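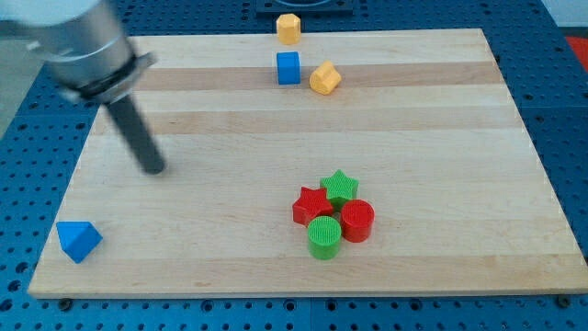
During September our group continued the work on the language-guided pushing policy for the Trindus project. The main change is that the policy now learns from short segments of arm motion and no longer from complete episodes. The robot still pushes with a plain rod, and the blocks are the same set as before, among them two stars, a yellow heart and a blue cube on the wooden board. Tight groups, like the one of stars and cylinders, remain the most difficult case for us.

Amna Swati collected 300 new demonstrations, and Faisal Jafri finished the training code. In the comparison the new method needed 2 corrections per task, where the old one needed 4. We did not yet test it with changed lighting.

For the next period we ask to keep the budget as planned. Sobia Kazmi will send the cost table separately.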